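Setting up flight alerts and the no-fly map on your Sulton controller

Last updated Oct 13, 2024

So your controller is charged, the props are on, and you want to get outside. I get it! Give me ten more minutes, though. I fly the Werlow most weekends, and these are the settings I go through on every new unit before it leaves the ground.
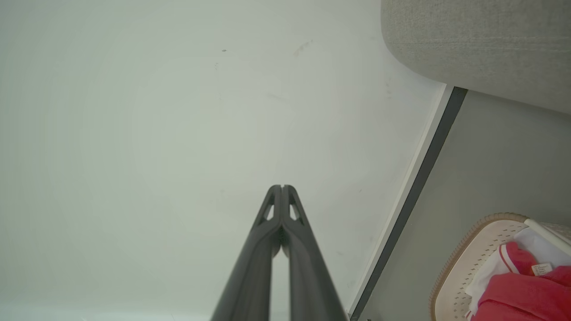
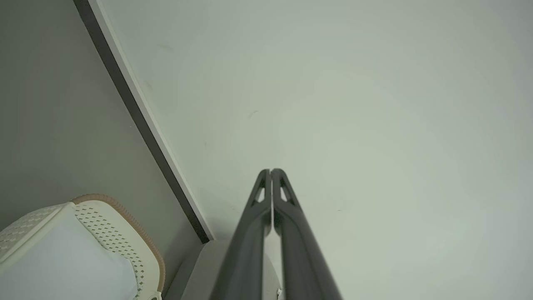
Gripper fingers with the tips together, both pictures.

Before you start

You'll need the controller, your phone with the Jasent app on it, and a decent Wi-Fi signal. The map download is 2,323 MB, so please don't try it on your phone plan (I did, once, in February, sitting in a parking lot).

Load the map

1. Turn on the controller and wait for the second beep.
2. Open the Jasent app and tap Connect. If your controller isn't listed, close the app completely and open it again – that fixes it for me nearly every time.
3. Go to Maps, then Regions, and pick the one you live in. You can add more later.
4. Tap Download and leave the screen on. Mine stops if the phone goes to sleep.
5. When the bar turns green, restart the controller.

Note: The map doesn't update on its own. I check for a new version the night before a trip, and you'll see a small orange dot next to Maps if there is one.

Set your height and distance alerts

6. Go to Safety, then Alerts.
7. Set the height alert. It comes from the factory at 200 feet, and I bring mine down to 150 so I get a warning with some room left to react.
8. Set the distance alert to something you can really see across. Walk it off in a field if you're not sure. Most of us are terrible at guessing this!

Caution: An alert is only a sound and a buzz. It will not stop the drone. If you want a hard stop, turn on Fence in the same menu and set it a little higher than your alert. Local rules may be stricter than anything you pick here, so look those up first.

Try it out

Take the drone up to head height in an open spot and let it hover. The map should show your position with a blue ring around it. If the ring is gray, you don't have enough satellites yet – wait until the count at the top of the screen reads eight or more, then look again.

Still gray after a few minutes? Land, move away from buildings and parked cars, and redo the compass step from the Pietrzak sensor section of this guide. Don't fly on a gray ring, even for a quick look around, as the Return button won't know where home is.

Once the ring is blue, press Return and keep your thumb near the stick. The drone should climb a bit, drift back over the spot where it took off, and come down slowly. Move the stick at any time to take over again.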